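Rustemine Workshop Rooms
Frequently Asked Questions: Lidded Boxes, Floors and Furniture

Last revised 16/09/2019

The following answers apply to all groups using the Dallberg and Sudell rooms. Questions concerning fees and reservations are answered on a separate page.

Who may use the storage boxes?
Any group with a confirmed reservation may use the boxes in its room. Each group may use up to 4 boxes at a time. Additional boxes must be requested from the front office at least 5 working days before the session.

May a box be opened on the floor?
Yes. Boxes with a folding lid should be set down on a level section of floor, with enough clear space in front for the lid to come all the way down. Please open the lid with both hands and guide it until it rests. Do not let it drop, and do not lean on it once it is open. The hinges are made to carry the lid only.

How much space should be left around an open box?
Chairs and stands should be moved back before the lid is lowered. Cables and personal equipment may be kept on the floor at the side of the room, provided that the path to the door remains clear.

The lid is hinged along the front edge of the box, and the room has a brick wall.

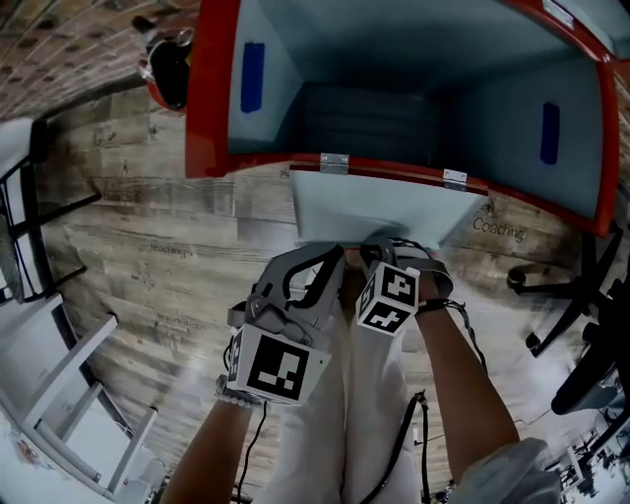
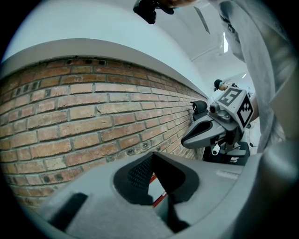 May items be fixed to the brick walls?
No. Tape, putty, hooks and nails are not permitted on brick or mortar in any room. Groups that need to display papers may borrow a free-standing board from the front office. Boxes and chairs should not be pushed up against the brick.

May tape be used inside a box?
Groups may mark the inside walls of a box with cloth or paper tape. It should be removed at the end of the reservation unless the office has agreed to let it stay. Labels already on a box must be left in place - they are used for the inventory, and a box without its label cannot be signed out.

How should a box be cleaned?
Empty the box, wipe the inside with a damp cloth, and leave the lid open for 20 minutes before closing it. Solvents and scouring pads should not be used on painted surfaces. Cloths are kept in the supply closet next to the Gunnlaugsson room.

What should be done if a hinge is loose?
Stop using the box, close the lid if this can be done safely, and report the matter to the front office. Groups are asked not to tighten or replace screws themselves. All hinges were inspected in August.

When must the room be returned to order?
Thirty minutes are set aside at the end of every reservation for this purpose. Lids should be closed, chairs returned to their places, and the floor swept. Items left behind are held at the front office for 30 days.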